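Wanted: a few patient people to help us teach two arms to fold

Hi! I'm Jennylyn, and I share a bench at the Giltard workshop with Andor Gulyás. We've been building a pair of robot arms from servos and brackets (evenings, mostly, and far too much coffee), and folding is our project for the spring. We need helpers to drive the arms by hand while we record, then lay the cloth out again for the next go.

Light-blue cloth on a royal-blue sheet is our standard setup right now, with one gripper for each top corner. Getting both white finger pads down at the same height took me a whole weekend, so please be gentle with them!

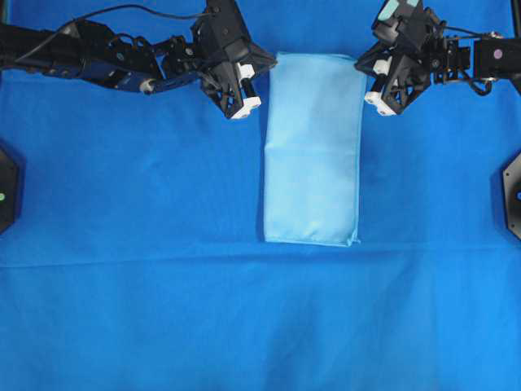 Who we're looking for

Anyone 13 or older with steady hands. No coding needed, and gamers tend to pick it up fast. Sessions run two hours, and we'd love 8 people who can each come to a few of them. There's $50 per session and soup if Andor's cooking.

Drop a note in the Giltard mailbox by 20th February with your name and the evenings you're free.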